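四月去看了一趟Visau茶博会，顺路上山进茶厂

去之前我对茶博会没抱太大期望，总觉得无非是一排排展台，端着小纸杯走一圈，肚子灌满水回家。结果第一天下午五点闭馆的广播响了，我还赖在印度南部那一片不肯走，手里攥着三包茶样，嘴里含着一口尼尔吉里冬茶舍不得咽。太香了！

Visau这个镇子不大，火车站出来沿着坡往上走就到会馆。四月的山里早晚凉，中午晒，我穿了件抓绒，走到门口已经挽到胳膊肘。入场要在门口领一只白瓷小杯，挂绳的，押金出馆时退。这个做法我特别喜欢，一天下来用的都是自己那只杯子，中间有好几处热水池可以涮。建议自己带一块小毛巾，会馆提供的擦手纸下午就用完了。

今年登记的茶样有478款，分两个厅摆。一号厅是绿茶、白茶和各种乌龙，二号厅是红茶和拼配茶，外加茶具。我的路线是先淡后浓，上午全泡在一号厅里。有一家叫Onar的小茶园，只带了四款白茶，摊子上连招牌都是手写的，但那款单芽闷在盖碗里两分钟，出来一股新鲜甘蔗的味道，后面还有一点点青瓜皮。我来回喝了三次，第三次摊主直接把碗推给我让我自己泡。水温我问了，他用85度上下，说高一点也不怕，怕的是泡久。

午饭在会馆后面的棚子里吃，咖喱土豆配薄饼，排队的人很多，不过走得快。要是不能吃辣，记得开口说，默认的那一份真的很辣，我吃完灌了两碗酸奶。

下午去听了Lavanya Sundaram的讲座，讲萎凋。我原来以为萎凋就是把叶子摊开晾着，听完才知道里面有这么多讲究：摊多厚，风从下面走还是从上面走，夜里湿气上来了要不要翻。她带了三筐不同时段的叶子，让大家传着闻。第一筐是青草味，第二筐开始有花香，第三筐凑近了像熟苹果，叶梗对折也不断。我旁边一位大叔闻完第三筐，抱着不肯往后传，全场都笑了。讲座原定一个小时，拖到快两个小时，没见几个人提前走。

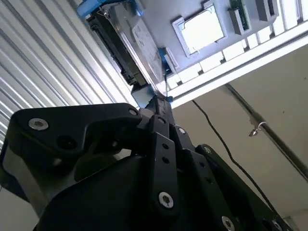 第二天一早坐班车上山，去Venkataraman茶厂。班车六点半从镇口发，山路弯多，容易晕车的坐前排。一路上雾很大，开到半山忽然就出来了，底下全是云，茶园一层一层贴着坡，真的漂亮，整车人都把脸贴到窗上。

茶厂海拔623米的那块地是最老的一片，厂里叫它“下园”，往上走还有“中园”和“上园”。带我们的师傅脚程很快，一边走一边掐嫩芽给大家看，一芽两叶，掐的时候要用指腹提一下，不能用指甲掐，指甲掐过的断口容易发红。我试着采了一会儿，手忙脚乱，采下来的东西老嫩不齐，师傅看了一眼，很客气地说可以留着自己喝。

进车间要套鞋套、戴帽子，首饰摘掉。一推门那个香气扑过来，我站在门口愣了好一会儿。楼上是萎凋槽，叶子铺得平平整整，脚下的木地板都被茶气熏得发亮。楼下是揉捻和发酵，揉捻机转起来声音不大，闷闷的，像石磨。发酵间温度高，眼镜一进去就起雾。师傅抓了一把正在发酵的叶子放到我手心，温温的，颜色是铜红，闻起来有点像刚切开的杏子。过一会儿再闻又变了，往蜂蜜那边走。做茶的人就守着这个变化，鼻子说可以了，马上送去烘。

我问师傅，每天闻这么多，鼻子会不会累。他说会，所以做茶那几个月不吃蒜，也不喝咖啡。我心想这牺牲可不小。

审评室我待得最久。长台上一溜审评杯，同一天不同批次的茶排开，拿勺子一口一口啜过去，要啜出声来。刚开始大家都不好意思，后来此起彼伏，热闹极了。我最喜欢的是一款傍晚采的，汤色偏橙，入口滑，咽下去以后舌根有一点薄荷似的凉。同一块地早上采的那批就没有这股凉意，涩感也明显一些。两杯放在一起对比，差别大到不用人教。

中午在茶厂食堂吃的，有一道炸茶叶，鲜叶裹了鹰嘴豆粉下锅，脆得不得了，我厚着脸皮添了两次。

下山以后还剩半个下午，又回二号厅补课。茶具那边有个Trullton的展位，做手拉坯的小壶，出水很利落，断水也干净。我看中一只墨绿色的，犹豫了半天，转了一圈回来已经被别人买走了，至今后悔。拼配茶那边有一款加了豆蔻和黑胡椒的，摊主现煮，加水牛奶，一锅咕嘟咕嘟冒泡，喝下去从胃里暖到手指尖。我不太爱奶茶，这杯喝得一滴不剩。

给打算明年去的朋友记几条实用的：

门票买两日联票划算，进出不限次数。
听说今年来了2276人，上午十点以后一号厅就很挤，想安安静静喝茶要赶开门那一会儿。
上山的班车要前一天在服务台登记，位子不多。
茶样别贪多，我带回来一大袋，有几包忘了写名字，现在只能瞎猜。随身带支油性笔。
镇上住宿离会馆越近越贵，往河边走一段便宜不少，早上还能听见鸟叫。

带回来的茶里，Onar那款白茶已经喝掉一半了。傍晚采的那款红茶我分给了办公室的同事，有两个人问我在哪儿买，我把茶厂的地址抄给了她们。明年春天我还想再去，这回早点去看壶。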